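How to record a snack-packing set with hand-held grippers
Fandlow Methods Notes, updated 7/25/26
By Jayson Soriano

These notes cover the recording side of the Troltov packing study. The study asks whether a policy trained only on hand-held gripper recordings can sort mixed snack packets into an open box without ever seeing the robot during training. Training and scoring are on separate pages.

You will need

A pair of hand-held grippers, charged
One open box with fairly tall sides
Mixed packets: soft bags, small sachets, cups
A table with a cloth on it
A second surface within arm's reach, such as a sill or a chair

1. Set up the table

Put the box at the back of the table, leaving the front clear for the grippers to move over. A plain cloth with a bit of texture works better than a shiny top. On bare glass our position tracking drifted enough that we threw away 13 recordings from the first batch.

Leave the rest of the room as you find it. In the October trial we cleared everything down to the walls, and the policy did well in that room and badly in the next one. The Oden set was recorded in lived-in rooms at different times of day and carried over much better.

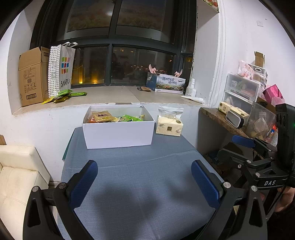 Sarmīte Vaher: I'd go further on the clutter. We recorded the same task in two flats and the tidier one gave us worse tracking as well, as the walls were bare and there was nothing for the software to hold on to. Also, please say somewhere that evening sessions are fine as long as the room lights stay on. People keep asking.

Evening sessions are fine with the room lights on. Keep them at one setting for the whole session.

2. Start each recording the same way

Hold both grippers open over the table and keep still for a slow breath. Then close and open each one fully, left first. The alignment script looks for this pattern, and if it can't find it the recording goes into the reject folder.

3. Pick and place

Move at the speed you would use to put shopping away. Pick one item, bring it over the box, lower it until it touches something, then open. Don't drop things in from a height, even soft bags.

The two hands may work at once. We told people to take turns at first, and the policy learned to wait with one arm in the air. Recordings with both hands busy are harder to label but worth having.

Cups are the awkward items. They taper, so a grip near the narrow end tends to slide. Take them across the body and let the cup tilt if it wants to - the wrist can correct it on the way to the box.
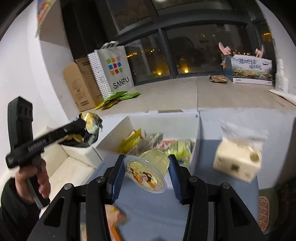
Reading time: 6 min

4. Check before you pack up

Play back the last recording at double speed. Look for a covered lens, a long pause or a grip that closes on air. A missed grip followed by a second try is good data and should be kept. A missed grip followed by giving up should be marked "abandon" in the log.

What we got from it

The full Ocampo set has 1902 recordings. We held back 200 for testing and trained on the rest. Soft bags gave us the fewest failures. Cups gave the most, and nearly all of those were at the moment of release, where the cup stuck to one finger and came back out with it. Adding more cup recordings helped a little. Asking people to open the gripper more slowly helped more, so please do that from now on.

Logs go in the shared folder under the session name, with the reject folder left in place.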